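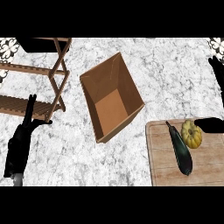 Zucchini, pattypan squash and an open box on the simulated marble counter, with the two arms of Proleris's virtual robot. Render: Proleris

I spent a good part of a September afternoon watching a robot that doesn't exist deal with vegetables, and I'd happily go back for more.

The robot lives inside a simulator at Proleris, a small research group that shares a floor with a bike shop's stockroom (watch your head on the stairs). Nesrin Polat runs the manipulation work there, and what she wanted to show me was a new training method called Cassim. It came out of a pretty simple complaint. Teaching a two-armed robot to pack food takes a lot of demonstrations, and people get tired of giving them. Her team had been recording 800 for every new task, each one driven by a person through the simulated kitchen.

With Cassim they record 100. The software then chops each one up at the moments when a gripper closes or opens, and stitches the pieces back together in kitchens that have been shuffled around. The box gets turned, the squash slides over, the marble gets different veins, the rack shows up somewhere annoying. Any stitched run where the food doesn't end up in the box gets thrown out before the robot ever learns from it.

And it works! At least it works in there. The group ran 1,002 test packings in layouts the robot hadn't trained on, and Polat says the version raised on 100 demonstrations kept pace with the one raised on 800. She was careful to add that "kept pace" means the two scores were too close to call, and that she'd like a bigger test before anybody puts it on a poster.

I asked why squash. I was expecting something about agriculture, but it's a shape thing. A zucchini is long and can be grabbed almost anywhere along its length if you come at it from the side. A pattypan is squat with a scalloped rim, so a grip that looks fine from above can land on a ridge and slip. Put one right up against the other and the robot also has to avoid dragging its neighbor along. Maximiliano Goicoechea, who builds the kitchens, told me he spent longer on the pattypan than on all the furniture put together, and he's a little touchy about the furniture.

The part I liked best was the failures. Goicoechea keeps a folder of them and will play them for anyone who sits down. In one the right arm picks up the zucchini perfectly, carries it over to the box, and then holds it there, crosswise on the rim, for the rest of the run. In another the left arm gets a finger hooked in the rack and walks the whole thing across the counter. Those two problems are where Cassim still struggles: long objects that need to be turned before they fit, and anything where both arms have to be in the same small space. Stitching pieces together doesn't help much if no piece in the pile shows the right turn.

The next step is real food on a real counter. The group has a partner for that, a prepared-meals kitchen called Jalletari, and a first trial of 30 packings is planned there using the simulator-trained version with no extra practice. Polat expects it to do worse. How much worse is what she wants to find out, and she said she'd send me the number either way.

A write-up of the method is being finished now, and the group plans to release the kitchens along with it, pattypan included. I've already asked for a copy. I don't own a robot, but I'd like to see if I can beat that zucchini-on-the-rim run.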